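Who Put That Gadget in the Magazine?
Ages 8 to 11
2 May 2023

Pick up a magazine for parents and turn to the pages with the shopping lists. "Our Favorite Lunch Boxes." "Bath Toys We Love." "Ten Things Every New Baby Needs." (A new baby needs milk, sleep, clean diapers and somebody to hold it. Ten things is a lot.)

How did those lunch boxes get onto that page? You might think a writer tried every lunch box in the country and picked the winners. Maybe. Let's look at how it often goes, using a pretend company called Trendwood.

Trendwood makes a night light

Trendwood has made a night light shaped like a pear. It glows green. The people at Trendwood think it is the best night light in the world, but of course they do. They made it. They also have 2,813 of them in boxes, and they would like those boxes to be empty by summer.

They could buy an ad. An ad costs money, and most readers know what an ad is. When you see one, a little voice in your head says, "Sure, you would say that."

So Trendwood hires another company, Calloway. Calloway does a job called public relations, or PR for short. PR people try to get others to talk about the night light. Sometimes that means a TV show or a website. This time it means a magazine.

What does the PR company do?

Somebody at Calloway writes a short message called a pitch. It goes to writers and editors, and it might say this:

"Bedtime battles are over! The Pear Light helps little ones drift off happily. Would you like a free one to try?"

Read that again slowly. Who said bedtime battles are over? Calloway did. Who pays Calloway? Trendwood does. Has anyone checked? The message doesn't tell us.

Say Calloway sends the pitch to 148 magazines, websites and bloggers. Most of them never answer. They get piles of these messages every morning. But 3 write back and say yes, please send one.

One of those is a magazine called Ralham Parent. The writer there has a page to fill called "Sweet Dreams." She plugs in the light, decides it looks cute, and puts it on the page with a small picture and 2 sentences. One of those sentences sounds a lot like the pitch.

Did she do anything wrong? Probably not. She may really like the light. But "a writer liked this" and "this works better than other night lights" are very different things to say, and the page makes it easy to mix them up.

Then comes the "As Seen In" part

The week after the magazine comes out, Trendwood changes its box. Now there is a gold circle on the front: AS SEEN IN RALHAM PARENT.

That is true. The light was seen in the magazine. So were an ad for car tires and a recipe for bean soup. Being seen somewhere only means that you were there.

Calloway writes a cheerful post, too. "Congratulations to Trendwood!" it says. It reads as if the night light had won a race. Nobody ran a race. Calloway is telling you that Calloway did its job, and it hopes other companies will read the post and hire it next.

What would a real test look like?

Suppose a different company, Prevusar, says its own night light helps children fall asleep faster. That is a claim you could test. You would want to know a few things:

How many children tried it? If the answer is 193, that is a lot better than one writer's nephew.

What was it compared with? Another night light? No light at all?

Who did the counting? If it was Prevusar, be careful. If it was someone who gets paid the same whatever the answer is, you can relax a little.

Where can I read the results? If you can't find them anywhere, you are being asked to trust a gold circle.

Most shopping pages answer none of these. They don't have room, and many never meant to be a test in the first place.

But aren't there rules?

Yes, some. In the United States, if a company pays a writer or gives that writer free stuff in return for nice words, readers are supposed to be told. Look for words like "sponsored," "paid partnership" or "ad." They can be small. They can be pale gray. Look at the top of the page and at the bottom, and look near the writer's name.

A page with no such words might be perfectly fair. It might also have been put together from free samples. From the outside it is hard to tell, and I think that should bother grown-ups more than it does.

Try it yourself

You need an old magazine, a pencil and an adult who doesn't mind if you write in it.

1. Find a page that recommends things to buy.

2. Underline every word that is an opinion, such as "cute," "must-have" or "genius."

3. Circle every fact you could check, such as the price or the size.

4. Put a question mark beside any promise. "Baby will sleep longer" is a promise.

5. Compare your underlines with your circles. Which did you use more?
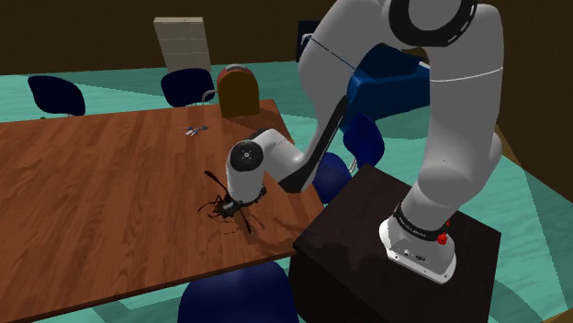 Words to know

Ad: a message a company pays to show you.

Claim: something a person says is true. It may or may not be.

Feature: a story or a mention in a magazine, in a newspaper or on a show.

Pitch: a message that asks a writer to cover something.

Sample: a product sent out for someone to try, usually free.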